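Sexta-feira, 26 de dezembro de 2025

Verniz Grilasent, segunda demão nas amostras de carvalho. Lixa 108 entre demãos, pó tirado com pano seco. A amostra 2 ficou com casca de laranja no canto; raspar e repetir. As outras secaram sem marcas.

Consumo até agora: 428 g, contando o que ficou no rolo. O Diltetti de julho já engrossou na lata, não usar em peça de cliente. Pedir lata nova à Avram.

Tempo entre demãos: cerca de 8 horas com a estufa desligada. Com ela ligada ainda não medi.

Falta decidir o tom das portas almofadadas. O escuro mostra pouco os rebaixos, convém testar um acetinado.

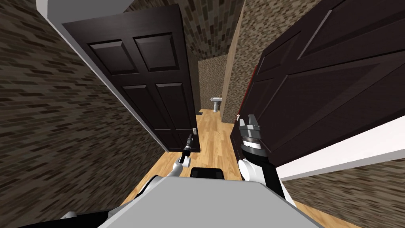 Portas escuras almofadadas, corredor com piso de madeira.

Segunda: lixar a amostra 2, limpar a Grindular e trocar o disco.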